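Tristska Packaging Reduction Program
Progress report to the Drelter Fund, period ending January
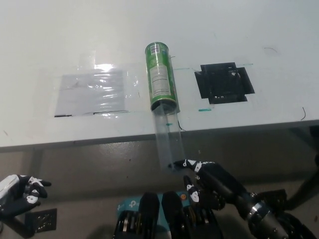 Work in this period centered on household sorting of mixed-material packaging. The program enrolled 234 households in Tiken, and 78 have returned complete diaries. Snack packaging remains the hardest category: a green can with a silver rim at one end, or a sheet of clear plastic film, is often entered under the wrong heading. Asnakech Gebru has revised the guide accordingly.

Spending to date is $1,470 under budget. Volkan Akgül will submit the remaining invoices by Tuesday.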